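## The Slow Death of the Sick Day

Carleen Costigan has taken 13 sick days in her working life and can tell you where she spent each one. Mostly at her kitchen table in Flekville, laptop open, "just clearing a few things".

The trouble began when the office moved into the house. You used to ring in, put on a croaky voice and go back to bed with the telly. Now the croak is optional and the bed has wi-fi.

Hadi Chamoun manages a team of 10 at Susgate, and says he tells them all to log off when they're crook. He told me this on a video call, with a temperature, between two other video calls. 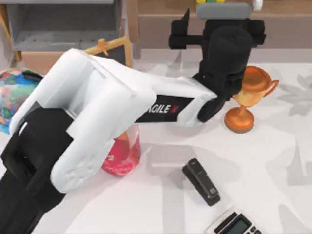 His staff have learnt from the master. One sent him a spreadsheet from a hospital waiting room last March, colour-coded, with an apology for the font. He keeps meaning to have a word with her about it.

Carleen, meanwhile, has booked a proper day in bed for the new year. She put it in the shared calendar, and three people have already asked whether she'd be free at two.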